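Ladeo Studio Open Day: Sets, Swords and a Long Line for Coffee

The fantasy series Katiyar finished shooting its second season in April, and Ladeo opened the stages to fans before the sets came down. I had a morning ticket, so I was in line at 9:30 with around 275 other people.

Groups of 20 went in at a time. Our first stop was the throne room, which is smaller than it looks on screen. The far wall is painted canvas, and the guide said the echo in the trial episode was added later. Next came the Clastside harbor street. Only one side of it was ever built, and the ship from the finale is a deck and a mast.

The prop store was the best part. There are 226 swords on the inventory, most of them rubber. We were allowed to hold two. The costume room was closed for packing, which was a disappointment, as the winter cloaks were the reason several people in my group had come.

Kosix, the effects company, showed the siege from episode five before and after their work. The talk ran long and we missed the questions with the writers.

Coffee was slow and the parking lot was full by ten. Side rooms stayed open until 4 p.m.
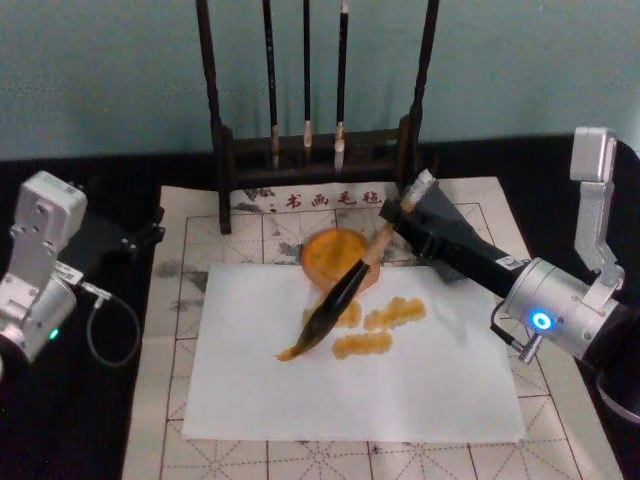
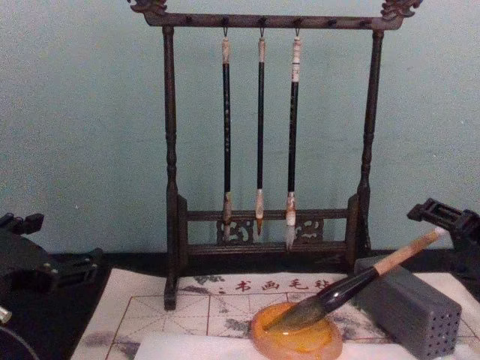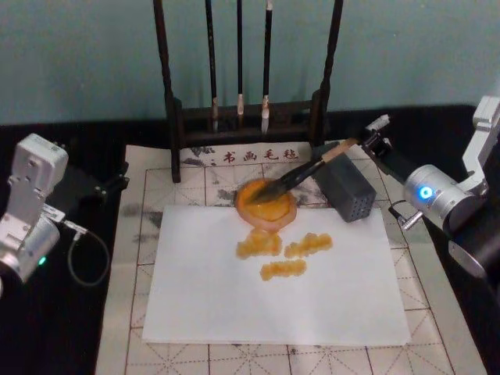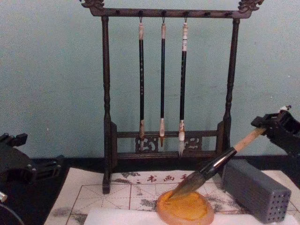
Calligraphy table, Ladeo open day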